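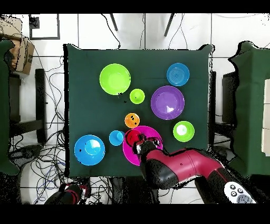
Bright crockery is the most cheerful thing you can own in a small kitchen, and it's also the easiest to let spread over every shelf you have! Mine is a complete mixture of bowls, plates and little cups, bought two or six at a time whenever a colour caught my eye, and for years I stacked it by colour. It looked lovely and it was maddening to use. What cured me was putting everything out on the table at once and sorting by size and shape instead. Take a table like this dark green one: the large lime-green bowl and the large blue bowl want to live together, the purple and magenta plates make another pile, and the small cups in orange, lime and light blue belong in a row of their own. Do it on a plain dark surface if you can - you see every shape clearly and you stop overlooking the little ones.

Stacking

Widest at the bottom, always, and no more than six bowls in one stack. Go higher and you'll be lifting the whole lot down to get at the one you want. Plates with a raised rim take more height than flat ones, so put them on top of the pile or give them their own spot. I slip a square of kitchen paper between any two bowls that seem inclined to stick, and if they've already jammed, stand the lower one in warm water and put a little cold water in the upper one. Wait a minute and twist gently. Works nearly every time!

Small cups don't need stacking at all. I keep mine in a shallow Grekby tray, 40 cm long, that slides out like a drawer. (Measure your shelf first. I didn't, and had to move the tray to a different cupboard.)

Tea and tomato stains

Pale insides show everything. For tea rings, make a paste of bicarbonate of soda and water, rub it round with a soft cloth and rinse well. Tomato and curry are more stubborn on plastic, and for those Rianne Kuipers taught me to leave the washed bowl on a sunny windowsill for an afternoon. I was doubtful, but it does fade them - two afternoons for turmeric.

Keep scourers well away from anything glossy. Once the shine has gone you can't get it back, and the scratches hold on to colour ever after.

Putting the little cups to work

This is my favourite part. A cup that's too small for a proper drink is perfect for measured spices, a beaten egg, chopped garlic or the salt you keep by the hob. I line them up before I start cooking, one colour for what goes in first and another for what goes in at the end, and it makes a busy stir-fry feel wonderfully calm. They're good for dips too, and for letting children have their own ketchup.

Big bowls earn their space the same way: salad, dough, washed fruit, popcorn. If a bowl hasn't come out since February, try it on the table with lemons in it for a week. If you still don't reach for it, pass it on to someone who will.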